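Mend it or bin it: the case for paying what a repair costs
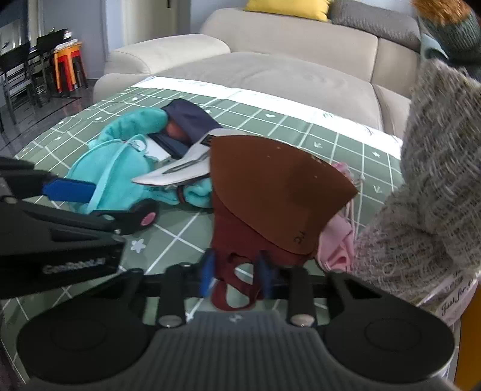

What we pay for and what we don't

I had the lining of a winter coat replaced in May. The coat was 12 years old and the lining had gone at both armholes and along the back vent. The tailor at Camargo Alterations quoted $213, and I said yes before I had time to think about it. When I told people at work, most of them thought I had been robbed. One pointed out that a new coat could be had for less at the shopping centre, which is true.

I think $213 was a fair price, and my argument is that most of us have lost any sense of what a fair price for mending looks like.

Relining a coat is most of a day's work. The old lining is unpicked and kept as a pattern. New fabric is cut, the sleeves are set, the hem is eased in and the whole thing is closed by hand at one end. A plumber who spent the same hours at my house would charge a good deal more, and I would pay it and complain only about the parking. Sewing is skilled labour too. We have got used to having it done a long way off, by people paid very little, and we now hold the local tailor to that price.

The cheap coat is the wrong comparison

People who say a repair isn't worth it usually set the bill against the cheapest replacement. I don't think that works. My coat is heavy wool with proper seam allowances. A replacement of the same quality would cost several times what I paid. The coat at the shopping centre is polyester with a bit of wool in it, and I have owned two of those. Neither saw out a third winter.

The right comparison is with the same coat, new. Looked at that way, a good many repairs that seem dear are reasonable, and a good many that seem cheap are poor value. Paying anyone to put a zipper in a $30 hoodie makes little sense unless you are fond of the hoodie.

Things made so they can't be fixed

There is a fair objection here, and it concerns how clothes are made now. I took a Wimotia rain jacket to the same shop with a failed main zipper. The zipper is bonded under tape with no stitching to unpick, and the tailor turned it away. She was right to. The jacket is four years old and the fabric is sound, and it will go to the tip because of one part.

I don't blame the buyer for that. I didn't know to look when I bought it, and the label tells you the waterproof rating and how to wash it but has nothing to say on whether the zipper can be changed. I would like it to. A plain line stating which parts can be replaced, and whether the maker sells them, would be more use to me than the paragraph about caring for the planet that came on the swing tag.

Boots are ahead of clothing on this. My Sarkach boots are stitched through the welt and have been resoled once already, and the maker will post you a heel block if you ask. They cost more at the start. They also set out plainly what can be redone and what can't, so I knew what I was paying for.

What towns could do

Fumness, where I live, has 3,655 people and one alterations shop. There used to be three, as well as a cobbler who did bags and belts. When the present tailor retires I expect we will have none, and the nearest will be up to an hour's drive away.

Council puts money into a yearly clean-up weekend and pays to truck away what gets dumped at the charity bins. I would sooner see part of that go to a rent reduction on an empty shop, offered to anyone who will take on a trainee in sewing or leather work. It is a small amount next to the road budget. Some provinces and states subsidize other trades for the same reason, that the skill takes years to learn and the trainee earns the shop nothing at first.

The rest of it is up to customers. If you have something good with a torn pocket or a strap coming away, take it in, ask for a price, and compare that price with what the thing would cost to buy again at the same quality. Sometimes the answer will still be no. I have a wool skirt in the cupboard that I have been quoted on twice, and I haven't made up my mind about it.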